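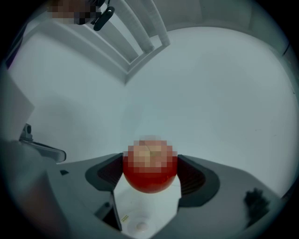
The 61-Day Tomato

Lakbridge growers have heard big promises before. The latest is Prurkley, a seed line sold as ripe in 61 days, with flavor to match.

Myrto Makris planted 40 of them behind her house in June. "They were early," she says. "They tasted like the bag they came in."

The seed company blames her soil. Maybe so – but Osvaldo Pagano, four streets over, got the same bland crop from raised beds, and he has already gone back to his old seed.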